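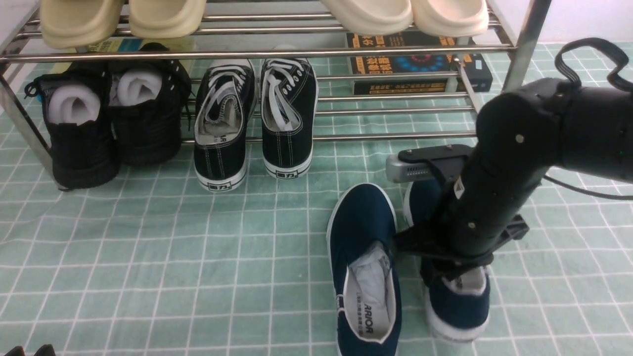
Black high-tops on the lower tier, slides up top.

Home About Archive Contact

Filed under: Money, Grumbling

The trouble with cost per wear

My sister-in-law Paula Iordache has bought a coat. It is a very good coat, and I want that on the record before I go any further, because she reads this blog and has a long memory. It cost more than my first car. When I raised an eyebrow she told me it would work out to less than a cup of coffee each time she put it on, and then she showed me the sum on her phone.

You probably know the sum. You take the price, divide it by the number of times you'll wear the thing, and the answer tells you whether you got a bargain. It's in every article about dressing well on a budget. The people at Granevard, the newsletter Paula gets her ideas from, have a calculator for it with a little slider. You drag the slider to the right and the coat gets cheaper. Drag it far enough and they're practically paying you.

I've got nothing against division. My problem is with the number on the bottom, which is a guess, made by the person who wants the coat, while standing in front of the coat.

Paula's guess was 90 wears a year for 10 years. I asked where the 90 came from and she said winter is three months long. So it is, on a calendar. We live in Cenbridge, where a proper cold spell is an event people talk about at the bus stop. She also owns another winter coat and a parka, and neither one has been told it's retiring. As for the 10 years, I've known her for longer than that and I can't think of one piece of clothing she has had the whole time, apart from a scarf she doesn't like.

I tried it on myself to be fair. Two years ago I bought a pair of Husar walking boots on exactly this logic. I was going to walk every weekend. I even wrote down what each walk would cost me in boot, and it came to very little, and I was pleased. Last December I went back through my calendar and found 13 walks I could honestly count, one of which was to the pharmacy. The boots are excellent. They are also, by the method that sold them to me, the most expensive thing I've ever had on my feet, and I include the pair I rented for my wedding.

Now, a defender of the method will say I just used it badly. Vlastimil Kopecký said so at some length over lunch. He keeps a spreadsheet, with a row for each jacket and pair of pants he owns, and he adds a mark when he puts them on in the morning. Fine. If you do that, you end up with a real number, and I'll respect it. But look at when you get it. You get it years after you paid. It can tell you that you shouldn't have bought the green jacket in the first place, and the store isn't interested.

He says his old numbers help him guess the new ones. Maybe they do. I asked whether the spreadsheet had ever talked him out of buying something and he thought about it for a while and said it had made him wear a sweater he was sick of, to get the figure down. I don't know what to call that but I wouldn't call it saving.

There's another thing that bugs me, and I never see it brought up. The sum only ever gets used in one direction. I have not once heard a person say they looked at a cheap T-shirt, did the division, and found it came out fine. It only comes out of the drawer when the price is embarrassing. A tool that gets picked up only when you need a yes is a funny kind of tool.

And the sum leaves out plenty. Dry cleaning, for a start, which for Paula's coat is no joke. Repairs. The cash itself, which could have been sitting in a savings account or paying down a card. If you've got a balance on a card and you put a "cheap per wear" coat on top of it, the coat is getting pricier every month whether you wear it or not. The Granevard calculator has no slider for that. It does have a button that takes you to a list of coats.

The bit I'll grant: buying one decent thing can beat buying four bad ones. My father wore the same pair of work shoes for most of my childhood and had them resoled by a man named Grecu, who also cut keys. But he never divided anything by anything. He had one pair of work shoes, he went to work in them, and when they wore through he took them to Grecu. The saving came from having only the one pair. I suspect that's the part that doesn't sell newsletters.

What I do now is much cruder. I ask whether I'd be all right if I paid this price and wore the thing ten times. If the answer is yes, I can have it. If the answer is a speech about how many winters there are, I leave it for a couple of weeks. Mostly I forget. I did go back for an umbrella.

Paula has worn the coat twice so far, both times to my house. She says it isn't cold enough yet. I've offered to open a window.

(Viorica Dobre wrote in after my last post to say the same sum gets used on kitchen gadgets, and she has a Turura pasta maker to prove it. I believe her. If you have one too, my address is on the Contact page.)

Print this post E-mail this post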